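Plondley Open Day Recordings: README

Handheld gripper recordings from the open day on Sun 30 January

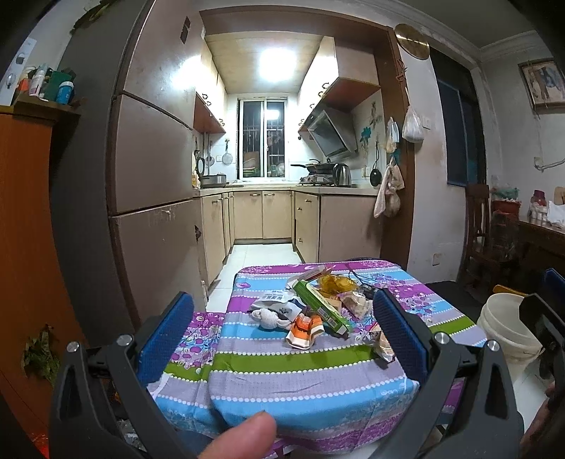

The set holds 560 episodes recorded by visitors and by two members of the Plondley group during the open day. Each episode is one person using a handheld gripper to carry out one short household task, mostly sorting and clearing small items on a table. No robot arm was used for the recordings. The arm demonstration ran separately and is not part of this release.

Contact: Wenche Haugen, Plondley group

Contents

episodes/ one folder per episode, with video and gripper width
tasks.csv the instruction given to the person, in English
sessions.csv station, start time and operator type (visitor or staff)
excluded.txt episode numbers left out, with a short code
splits/ train and test lists

How the day ran

Visitors signed a consent form at the door, got a short introduction and tried the gripper on a practice table. Anyone who wanted to could then record at one of the two stations, Grolness or Nyberg. The station names are used as prefixes in the episode numbers. Sessions were capped at 34 minutes so the line kept moving. Staff reset the table between episodes and read the next instruction aloud.

Visitors were told to work at their own speed. Many first attempts are slow, and some contain a drop and a second try. We kept these. Use the operator column if you want staff episodes only.

Labels

There are 2,581 grasp labels. Of these, 1,962 were checked by a second person. The rest have checked = 0 in the label file. A grasp starts when the fingers first touch the item and ends when they let go. Pushes with closed fingers are not labeled.

Known problems

Thin wrappers and clear bags are hard to label, and the start times for them are less exact than for boxes.
Hands are visible in some of the video.
Gripper width at the Nyberg station was not zeroed after the lunch break. Subtract the offset given in sessions.csv.
Background speech was removed, so there is no audio.

Versions

1.0 first release
1.1 fixed duplicate rows in tasks.csv, added the checked column

The next open day is planned for September at Saltuvberg. Those recordings will be released as a separate set with the same folder layout.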